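2020-12-22 | by Erkitz
2 min read

Finally typing up my notes from the Wisbridge open day back in June. A thread, for the 8 of you who asked.

The sign at the door said "Robots at Work." The robots were at work. The visitors were mostly at the coffee.

Best stop was the Liapis bench, where the demo was picking mixed junk out of a metal bin. The host told us the software, called Dular, had practiced on roughly 200 household items. My kitchen drawer could double that.

First try, it went for the sponge and got it. Applause. Second try, it went for the sponge again. I respect a specialist.

Someone asked what the whole setup cost. The host said the bin was very affordable -- and moved on to the next question.

I asked about clear plastic, and she made the face my mechanic makes. Shiny and see-through things are hard for it to judge, apparently. Same here, before breakfast.
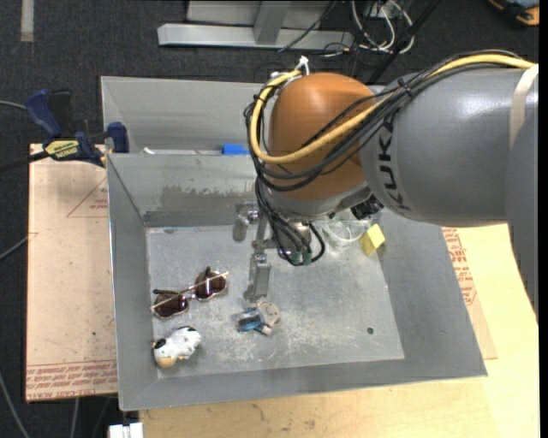 The arm over the bin at the Liapis bench. Sunglasses, small cow-like toy, yellow block, all still up for grabs.

They log every attempt, good or bad. The counter on the wall read 1,320 when I left. I went back for the coffee -- it was gone.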